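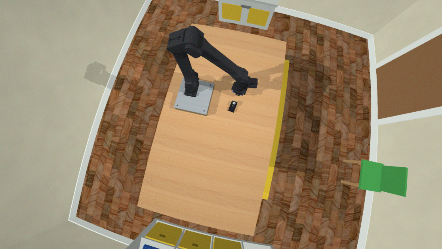

The Boutros Fund for Schools has awarded grants to 22 public schools for the coming spring term, the foundation announced on Mon 23 December. The awards support instrument repair, library hours and after-school tutoring. Carla Fakhoury, who has directed the fund since it was established by the Boutros family, discussed the selection process and the changes introduced this year.

Applications opened in August and closed before the Thanksgiving break. The fund received 52 complete proposals, its largest pool to date. Each was read by two reviewers who had no connection to the applying school.

"We asked for shorter proposals this year, and we received better ones," Ms. Fakhoury said. "In the past a school with a grant writer on staff had a clear advantage. A principal with one free evening should be able to complete our form."

The form now runs to two pages. Schools are asked to name the staff member responsible for the work, the students who will take part and the date on which spending will begin. Letters of support are no longer accepted.

Ms. Fakhoury acknowledged that the decision on letters drew criticism. "Some of our longtime partners felt that community voices were being left out," she said. "I understand that concern. We have added a telephone call with a parent or guardian at each finalist school, and I would like to see how that works over a full cycle before we revisit it."

Among the recipients is Lorkus Middle School, which will use its award to keep the library open until early evening. Jianguo Pan, the school's principal, said the request grew out of a survey of families conducted last spring.

"Many of our students share a bedroom or look after younger brothers and sisters," Mr. Pan said. "They told us they wanted a quiet table and an adult who could answer a question. The grant pays for the adult."

Mr. Pan said the extended hours would begin when classes resume and would be staffed by Rania Salameh, the school librarian, together with a part-time aide. He expects the late bus schedule to be the main difficulty. The district has agreed to move one route, and a second is under discussion.

Smaller awards of $800 each were made for the repair of band and orchestra instruments. Ms. Fakhoury described these as the easiest decisions of the year. "A clarinet that is sitting in a closet needs pads and an afternoon of work," she said. "We do not need a long proposal to understand that."

Schools that were not selected will receive written comments from their reviewers in January and may apply again without completing a new eligibility check. Ms. Fakhoury said that several of this year's recipients had been declined at least once.

Grant reports are due at the end of the school year. Questions about reporting should be directed to Samer Karaki, program officer, at the fund's main office.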